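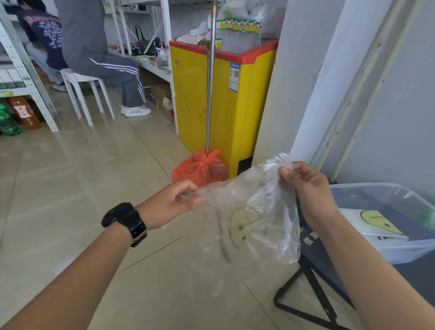 Can a two-armed robot built in a shared workshop learn to handle thin plastic bags from recordings of human hands? Given enough recordings made in ordinary rooms, it can learn the early steps, though closing the bag remains hard.

3.2 Recording bag handling

The Clatska build is a pair of low-cost arms on a rolling base, put together in the shared workshop at Laltby. Its training data come from people wearing a camera at head height, so that the view matches the one from the robot's own head. We collected 1,995 clips of everyday handling tasks, 46 of which involve clear plastic bags. Each clip was labelled by hand following the scheme of Horobets.

Figure 3. Clear bag stretched between two hands, with the left pinching a corner and the right gripping the gathered top.

Clear film is a poor target for our depth sensor, which tends to return the surface behind it. In Figure 3 that surface is a beige tiled floor with reflected light and dark grout lines, and the bag itself shows mostly as wrinkles and faint smudges. We therefore dropped depth for this task and tracked the fingers instead – the bag is treated as whatever lies between the two grips. A wristwatch, as on the left arm in the figure, did not upset the hand tracker in any of the clips we checked.

We did not tidy the rooms before recording. The backgrounds hold shelving, cartons, stools and people at work, and colour varies a good deal, from white walls to a yellow freezer with a red lid. An earlier set, recorded in July against a plain grey bench, gave grippers that closed well at the bench and poorly anywhere else.

Grip labels use 3 classes: pinch, wrap and hook. Jannik Ruppert relabelled 14 bag clips without seeing the first set of labels, and the two sets differed mainly on gathered film, where a wrap and a loose pinch look much alike. Those frames were kept in training but left out of the scores in Section 4. The labelling was done in Trustel, the workshop's own tool.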